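Good habits for running an arm around a toaster oven

I get asked for my toaster station rules a lot, so I finally typed them up. Soon-im Ryu taught me most of these, and I still break one now and then (sorry, Soon-im!).

1. Sort out your cables first. Walk the arm through its whole reach at low speed and watch every loop of cable while it moves. If one snags or pulls tight, stop and reroute it.

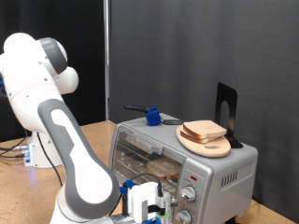
I do this again any time I swap a tool, even a small one. It takes 3 minutes and it has saved me a lot of grief.

2. Give everything a home. Bread goes on the board, the board goes up against the bookend, and the spatula gets put back in the same spot after every run. Foil goes under the rack, too, so crumbs are easy to clear.

3. Treat the oven as hot, always. Keep your hands out while the arm is powered, and know where your stop button is before you press go!

4. Come in slowly over the oven top. I keep mine at 2 percent speed for the last bit before the fingers close on a handle, and yes, it's boring to watch.
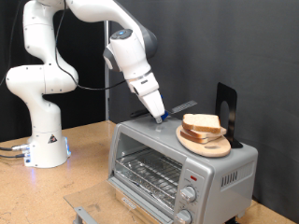 5. Write down what you changed. Garnet Hawthorne and I share one notebook, and our rule is 2 sets of initials before anybody raises a speed limit or moves the oven. We started that in November and I love it.

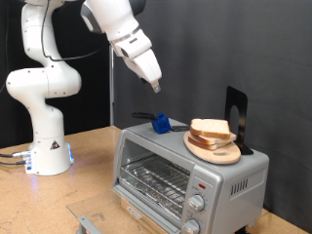 Gripper over the oven top, between the blue handle and the bread.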